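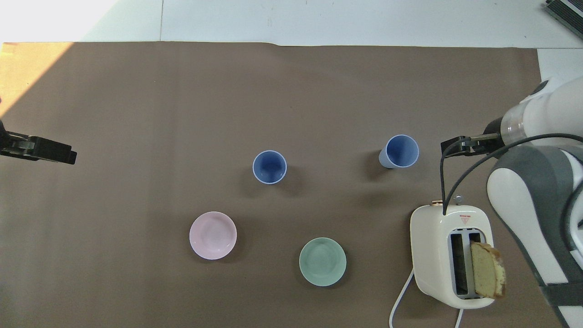 The Art of Wrapping a Cup

Last updated: June

There are two kinds of people who move house. The first kind has a labelled box for every shelf and a roll of tape for every room. The second kind is putting saucepans in a pillowcase at 9 in the evening while the kettle, already packed, can't be found. I have been both, sometimes on the same day, and the only thing I can tell you with any confidence is that the crockery knows which one you are.

Crockery is where a move is won or lost. Books are heavy but they forgive you. Clothes will put up with a bin bag. A bowl waits until you have carried it down two flights of stairs and over a gravel path, and then it parts company with its own rim on the kitchen floor of the new place, in front of your mother.

So I went to Wirnwood to see Colin Ellwood, who has been packing other people's kitchens for long enough to have opinions about gravy boats. His own view of the subject begins with brown paper, a great deal of it, and a clear table to spread it on. He is firm about the table. People wrap on the floor, he told me, and they wrap on the bed, and they wrap standing up with a mug under one arm like a rugby ball. Then they ring him.

The paper goes down first, one big sheet, flat enough to work on. Creases don't matter. Ironing has been known to happen, he said, in the tone other men keep for crimes of passion. What matters is that there is enough of it to stand a few pieces on with bare paper between them, so that no two things are touching while you decide what goes where. A couple of blue cups and a pair of small bowls, one pink and one mint green, make a sensible first batch. It looks a meagre haul for so much paper. Resist the urge to add the teapot.

Newspaper, which my family used for every move of my childhood, gets short shrift. It leaves ink on pale glazes, and you lose an hour to reading it. I once unpacked an entire dinner service in Jenasar and learned a good deal about a planning row that had been settled years before.

Bowls come before cups. Lay one near a corner of the paper, fold the corner over and into the hollow, then roll towards the middle, tucking the sides in as you go. A wide rim is the weak point, so it gets a second turn. Bowls travel on their edges, like records, which feels wrong every time you do it. Laid flat in a stack they press on one another, and the one at the bottom does all the work.

Cups want stuffing. A fist of crumpled paper goes inside, another bit round the handle if there is a handle, and then the whole thing is rolled up until it resembles a badly wrapped pear. They sit in the box upside down, on the top layer, where they can feel superior.

Then there is the box itself. Mine, bought in a hurry from a shop in Latamlow, was far too big, and Colin looked at it for some time. A large box of plates can't be lifted by anyone you would want to stay friends with. Small boxes, padded top and bottom, with no rattle when you give them a gentle shake — that is the standard. If it rattles, open it again. I asked whether a very small rattle might be allowed. He went to put the kettle on.

I did my own kitchen the following week, 13 boxes of it, and broke one saucer, which I had never liked. The brown paper is still in the hall. Every sheet was smoothed out and folded by me, with great care, for next time, and it has been used so far to line a drawer and to protect the carpet from a bicycle.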